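4. Perception and Episode Tooling

This section covers the software between the hand-held grippers and the policy. It has four parts: the recorder, the time alignment, the cup pose estimator, and the planner that turns a set of poses into an order of grasps. The hardware is the same as in Section 3 and we do not repeat it.

4.1 Recorder

Each gripper writes its own stream of wide-angle video, inertial readings and finger opening. In an earlier version of the recorder, both streams went through one process on a shared laptop. That process dropped video whenever the disk was busy, and the drops were silent. We now run one process per gripper. Each process writes to its own file and keeps a running checksum, and a small supervisor named Neltel starts and stops them together.

Neltel does very little. It opens the two files, sends a start message, waits until both processes have reported a first video frame, and only then tells the operator to begin. If either process fails to report, the episode is discarded and the operator hears a low tone. We tried a screen message first, but operators look at the table and at their hands, and the message was missed too often to be useful.

Every episode is stored as a folder with two video files, two sensor logs and one text file of settings. We kept the settings in plain text so that they could be read and corrected without special tools. The settings file holds the calibration version, the task name, the number of target objects and a free-text note. The note field was meant for faults, and operators also used it for remarks on lighting, which we later found useful when sorting failures of the pose estimator.

4.2 Time alignment

The two grippers have separate clocks. A fixed offset measured at the start of a session was not enough, as the clocks drifted apart over a long session. We estimate the offset again for each episode from a tap: the operator touches the two devices together before reaching for anything, and the contact produces a sharp peak in both inertial logs. The alignment tool finds the first pair of peaks above a threshold, aligns them, and cuts everything before the tap.

The tap is sometimes weak. When the tool finds no pair of peaks it falls back to matching angular velocity over the first part of the episode, which works only if both hands move. Episodes that fail both tests are set aside for manual review. The review screen shows the two logs one above the other with a slider, and the reviewer drags one log until the peaks line up. Necati Türkmen wrote the review screen and also reviewed the first batch. His corrections were used to set the peak threshold, and this threshold was then left unchanged for all of the results reported here.

4.3 Cup pose estimation

The task is to gather cups that lie on their sides and stand them upright. The estimator, Rudetti, takes a single wide-angle image and returns, for each cup, a mouth center, a base center, an axis direction and a confidence value. It does not use depth. The image is first corrected with the lens model from calibration, and a segmentation network proposes one mask per cup. A second, smaller network then reads each masked crop and predicts the two centers.

We chose to predict two points and derive the axis from them. Direct prediction of an angle gave large errors when a cup pointed almost straight at the camera, where a small change in appearance means a large change in angle. With two points the same case shows up as a short distance between mouth and base, and the planner can treat it as uncertain.

Figure 3 shows a view of the kind the estimator must handle. The eight cups point in different directions, and several are close together or touching. Some are opaque and matte. Others are translucent, and the check pattern of the tablecloth can be seen through the wall of the reddish-brown one. The cloth itself is printed with flowers, which puts strong edges and closed shapes next to the objects of interest.
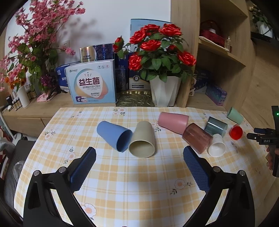

Figure 3. View from one hand-held gripper, with the second gripper entering at right. Eight cups lie on their sides on a patterned cloth.

Three kinds of error account for most of the failures we saw in this sort of setting.

The first is a false cup. A printed flower with a pale center can look like a round opening at low resolution, and the first version of the segmentation network proposed masks on the cloth. Adding training images of the bare cloth reduced this, and a size check removed most of what remained. The size check projects each mask onto the table plane and rejects it if the result is far from any known cup.

The second is a merged mask. When the rim of one cup rests against the side of another, the network may return a single mask that covers both. Matte cups of clearly different color are usually separated. Translucent cups cause more trouble, as the color seen through the wall depends on what is behind it. We handle this by running the second network with a request for up to two cups per mask. If it finds two mouth centers with enough confidence, the mask is split along the line between them.

The third is a reversed axis. A cup seen from the side has a wide end and a narrow end, but the difference can be small after lens distortion is removed, and a bright reflection along the wall can be read as part of a rim. Reversal is the most costly of the three, because the planner will then turn the cup the wrong way and set it down on its mouth. We added a reversal test that compares the width of the mask near each end. If the widths disagree with the predicted direction, the confidence is lowered and the cup is moved to the end of the order.

The estimator also has to ignore the grippers. The fingers of the device carrying the camera always fall in the lower part of the image, and their position depends only on the opening, so they are masked with a lookup table indexed by finger opening. The other device can appear anywhere. It is found by a separate detector trained on our own recordings, and any cup mask that overlaps it is marked as occluded. An occluded cup keeps its last known pose until it is seen again or until the planner asks for a new view.

Objects beyond the table are removed by a plane test. The table plane is estimated once per episode, and masks whose lower edge does not lie on it are dropped. This matters in homes, where a counter or shelf behind the table may hold boxes, vases, and containers with openings much like those of cups. Before the plane test was added, flowerpots were a regular source of false detections.

4.4 Training data for the estimator

The estimator was trained on 3,513 labeled images drawn from our own episodes. Labels consist of a mask, a mouth center and a base center for each visible cup. When a base was hidden, the labeler placed the point where it should be and marked it as inferred. Inferred points are given a lower weight in training.

Labeling was done in Kashyap, a browser tool we adapted for this project. The main change was to show neighboring video frames next to the one being labeled. A labeler who could not tell which end of a cup was the mouth could step forward to the grasp, where the answer was usually plain. Cyrill Hofstetter checked a sample from each labeler and returned batches with reversed axes. We held out 400 images from tables that did not appear in training, and all settings in Section 4.3 were chosen without them.

Crops were augmented with changes in brightness, blur and color. We left out vertical flips. The camera is always mounted the same way up, and flipped crops put highlights on the wrong side of a cup, which made the reversal errors worse in early runs.

4.5 Grasp ordering

The planner, Skerville, receives the list of poses and decides which hand takes which cup and in what order. It builds a graph in which each cup is a node and an edge joins two cups when a finger reaching for one would pass through the other. Cups with no edges can be taken at any time. Cups with edges are ordered so that the outermost is taken first.

Hands are assigned by reach. The table is divided by a line midway between the two wrist positions, and each hand prefers the cups on its own side. A cup near the line goes to the hand whose approach is closer to the cup axis. While one hand is moving inside the shared region the other waits outside it. This is slower than full two-arm planning, but it removed every arm-to-arm contact in our tests, and the waiting time was short compared with the time taken to close on a cup.

Approach directions are taken from the recorded episodes. For each cup the planner looks up the 11 nearest demonstrations by pose and finger opening, averages their approach directions, and passes the result to the policy as a starting point. The lookup is a plain nearest-neighbor search. We tested a learned model in its place and found no clear gain, and the search is easier to inspect when a grasp goes wrong.

A plan is computed once at the start and again after every release. Replanning was at first limited to cups that had moved, but a cup pushed during a grasp often rolls into another, and the limited version kept stale edges in the graph. The full replan is fast enough to run each time. If it does not return within 2,000 milliseconds the controller holds both arms still and requests a new image.

4.6 Known limits

The estimator assumes a flat table. A fold in the cloth can tilt a cup enough to fail the plane test, and such a cup is then ignored until it is moved. Nested cups are not supported, and neither are cups with handles. The planner has no model of rolling, so a cup that is still in motion when the image is taken will be planned for at the wrong place. The policy often recovers from small errors of this kind, as reported in Section 5, but it does not recover from a reversed axis.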